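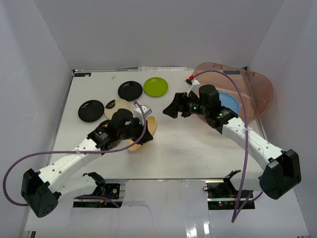
Tamer Karaki wants to know why they don't just program the thing. You know where the table is, you know where the tub is, write the coordinates down and go home. Fair enough, I asked nearly the same at the door and got a patient look. Answer I was given at Triltau: the plates never land in the same spot twice, and a plate lying flat is a pig to get a finger under. So a person does it by hand first, over and over, and the robot learns from the recordings.

OK, notes from the open day, typed up on the train back from Drovville, sorry for the mess.

Got there late. Badge, coffee, straight to the back rooms. The job on show was plates into a tub. Two arms, one operator. She stands at a second pair of smaller arms and moves those, and the big ones copy. Everything gets saved, joint positions plus video from every camera, including the ones down at the grippers.

Each run through is called an episode. They had 265 good ones for this task when we visited and want a lot more by May. A bad episode gets thrown out on the spot, she has a foot pedal for it. Bad means a drop, or a long dither. Dithering is worse aparently, the robot picks up the habit.

Slow work!! Slower than I expected. You would clear that table in seconds at home. Through the arms you have no feeling in your fingers at all, so it's eyes only. Pinch by the rim, tilt it up, carry it over, let go low so it doesn't bounce. She told us she stopped looking at the arms in her second week and just looks at the plate edge. 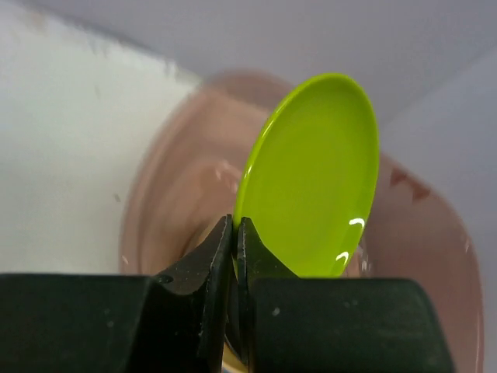
Then visitors got a turn. 16 of us in the group, three minutes each, which meant a lot of standing in line. Mine went badly. Squeezed too early twice and pushed the plate away from me, then got it up and froze over the tub because I couldn't judge the height. The trick is to watch the wrist view for the last bit. Small monitor on the left, I hadn't even noticed it. A guy from Huttunen got two in first try and was unbearable at lunch.

Asked about shifts. Nobody does more than 8 episodes in a row before swapping out, your shoulders go and then the recordings get sloppy. Also they change operators on purpose, so the robot doesn't learn one persons way of grabbing.

Did not get to see the trained version run, the slot was moved to the afternoon and I had a train. If anyone stayed for it please post how it did, esp. with plates that overlap.

Practical: parking is hopeless, take the bus from Stotelport. Lunch was soup. Bring flat shoes, it's a lot of concrete.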